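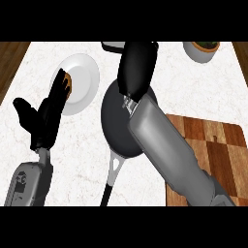 Figure 3. Simulated kitchen task under remote control, seen from the overhead view used for recording. The left gripper holds a baked item over the plate.

3.2 Collecting demonstrations

All demonstrations in the Larton set were given by remote control in simulation. The operator sits at a desk with two hand controllers, one for each arm, and watches the overhead view on a screen. Squeezing a trigger closes the gripper on that side. Letting go of the side button freezes the arm, so the operator can move a hand back to a comfortable position and then carry on.

We recorded 260 demonstrations per task over 13 tasks. In the task of Figure 3, the counter holds a plate, a frying pan and a cutting board, and the item has to be moved between the plate and the pan. The direction of the move is given to the operator as a line of text before each trial. Start positions of the plate and pan are drawn at random within a fixed area of the counter. The flowerpot is not part of the task and is never scored.

A trial ends when the operator presses a foot pedal or after 40 seconds. Trials that ran out of time were kept in a separate file and were not used for training. We did not trim pauses. Early tests with the Vusine controller showed that policies trained on trimmed data tended to close the gripper too soon, before the fingers had reached the item.

Operators found thin items harder than we expected. Depth is difficult to judge from overhead, and the forearms can cover part of the pan or the board. Some operators learned to park the arm they were not using off to one side before starting a grasp. We left this habit in the data and did not ask the others to copy it. Its effect on the learned policies is discussed in Section 5.1.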